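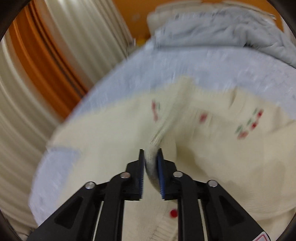

Home Posts Replies Media

Noboru Hoshino
7/7/23

1/ The final gas statement for last winter came this week, so I've sat down and worked out what the house cost to heat. A few people asked when I moved to Usthorpe and I said I'd post it.

2/ The house is a two-bed end terrace, solid brick, no cavity to fill. Combi boiler in the kitchen, old but serviced. Loft was insulated before I bought it, to what depth I don't know. Double glazing everywhere except the landing window.

3/ Gas for heating and hot water, October to the end of March: £870. The previous winter I was renting the flat in Plindville and paid £900 for the same months. The flat was smaller and the unit price was lower then, so I'm not unhappy with that.

4/ The flat had storage heaters in the hall and a gas boiler for the rest, and the front room faced north over the car park. It never got properly warm. I should have complained to the agent more than I did.

5/ What I changed in the new place. First was the flow temperature on the boiler. It was set at 75 when I arrived. I took it down to 55 and left it there. Radiators feel lukewarm to the hand but the rooms get to the same temperature, they just take longer.

6/ If you have a hot water cylinder, don't copy that without reading up first. Mine is a combi with no cylinder.

7/ Second was draughts. Brush strip on the bottom of the back door, foam tape round the landing window, and a cover on the letterbox. All from the hardware shop by the bus station. The foam tape came unstuck in January and I had to redo it.

8/ Third was only heating the rooms I was in. Spare bedroom radiator on the frost setting, door shut. I opened the window in there for ten minutes most mornings to keep the damp off and wiped the sill when it needed it.

9/ Fourth was clothes. I grew up outside Chiba in a house with no central heating, one paraffin stove and a heated table, and everybody wore layers indoors from November. I went back to doing that. Vest, shirt, jumper, thick socks.

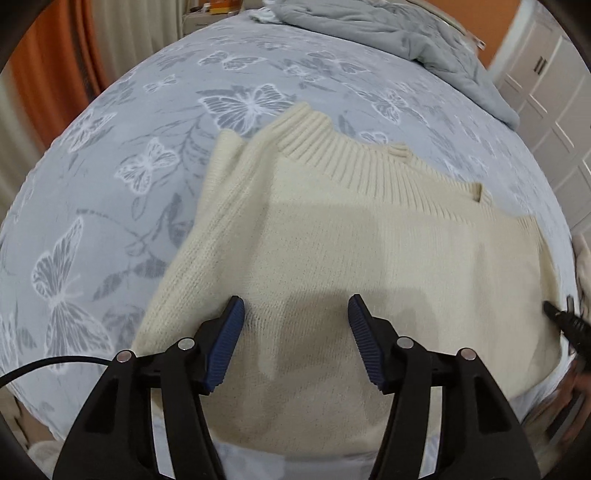
Cream jumper, on the bed.

10/ Thermostat was at 18 in the evenings and 16 overnight. My mother visited in February and it went up to 20 for a fortnight. You can see it on the smart meter graph.

11/ Things I paid for that made no difference I could measure: reflective foil behind the radiators, and a plug-in gadget that was meant to tell me the humidity and mostly told me the battery was low.

12/ I had a quote from Stellow for internal wall insulation on the gable end. It was more than I can manage this year and the sockets would all have to be moved. I've kept it in the drawer.

13/ The one room I haven't solved is the bathroom. It sticks out at the back over the yard with three outside walls and a flat roof. I spent most of the winter getting washed quickly.

14/ Jobs before October: secondary glazing film on the landing window, bleed the radiators, look at the bathroom roof from a ladder, get the boiler serviced in September when the engineer is less busy.

15/ Someone asked about standing charges. They're included in both totals. Electricity isn't, I cook on electric and didn't want to muddle the two.

16/ Replies are open if you've done the gable end of a solid brick terrace yourself. I'd like to know what you did about the skirting boards.

Contact | © 2023 Noboru Hoshino | Back to top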